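3.2 Floor-level clutter and the sorting task

The second part of the study dealt with items left on the floor. Shelves and worktops are well covered in earlier work on domestic and workshop tidying, but the floor is usually treated as a place to be cleared before a session begins. In our pilot visits in February, Workneh and Lynch found that participants set things down on the floor as a matter of course while deciding where they belonged, and that these items were often the last to be put away. We therefore kept the floor as a holding area and recorded its use in the same way as the shelves.

Sessions took place in the Phelan workroom, which has a concrete floor and opens through a doorway onto a second room with shelving units. Items fell into three classes: flat goods (paper and card), small boxed goods (playing cards, for instance), and containers. A wall organizer of silver mesh was available for anything a participant judged to be in frequent use. Figure 4 shows part of the floor area, with a sheet of yellow paper, a box of playing cards resting against a round teal container, and the mesh organizer on the wall.
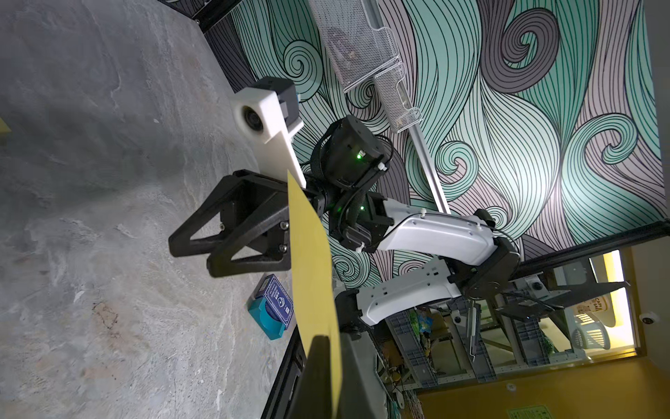 Figure 4. Part of the floor area in the Phelan workroom.

Flat goods gave the most trouble in coding. A large sheet takes up a good deal of floor but has almost no height, and it can cover other items or lie partly over them. Following Moynihan's scheme, we coded a sheet as "resting" when it lay on the floor alone and as "overlapping" when any part of it lay across another object. An overlapping sheet was entered once, under its own class, and the object beneath was entered separately if it could be identified. Objects that could not be identified were marked as unknown and left out of the class totals.

Small boxed goods were coded by contact. A box leaning on a container was recorded as "supported" and was not counted as stored, even where the participant later said that the two belonged together. This rule was disputed by both coders. Carroll argued that leaning a box against a container is a first step in grouping, and the Oltura protocol does treat it that way. We kept the stricter rule so that our results could be compared with the shelf data in Section 3.1.

Of the 78 placements coded in this part, 17 were marked for review and discussed by the two coders together. Most of these concerned sheets whose edges met another item without clearly lying over it. Agreement was reached on all but six, and these were excluded from the analysis in Section 4.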